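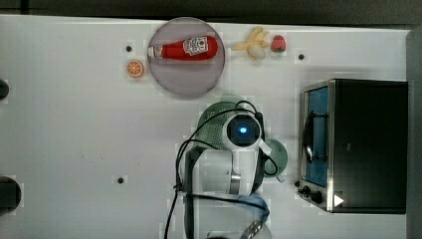
Week 7: How the stomach empties

Reading: Kristiansen, course reader, pp. 56-71. Bring the reader on Saturday.

Main points

Food leaves the stomach through the pylorus, a ring of muscle at the lower end. Only small particles get through while a meal is being digested. Larger pieces are pushed back and ground again.

Water leaves quickly. Solids start after a delay and then go at a fairly steady rate.

Fat slows things down the most. When it reaches the small intestine, cells in the wall release cholecystokinin (CCK), which relaxes the upper stomach and tightens the pylorus.

Sugar solutions empty more slowly as they get more concentrated.

Between meals a different pattern takes over, the migrating motor complex. It sweeps out what is left, including pieces too big to pass earlier. Eating stops it.

Terms to know: chyme, antrum, pylorus, CCK, vagus nerve

Before lab

Read the Driltwood handout and draw a curve for a liquid meal and a solid meal on the same axes. Label the lag phase. Lab groups are posted outside room 298.

Questions go to Helge Kristiansen, ext. 3915.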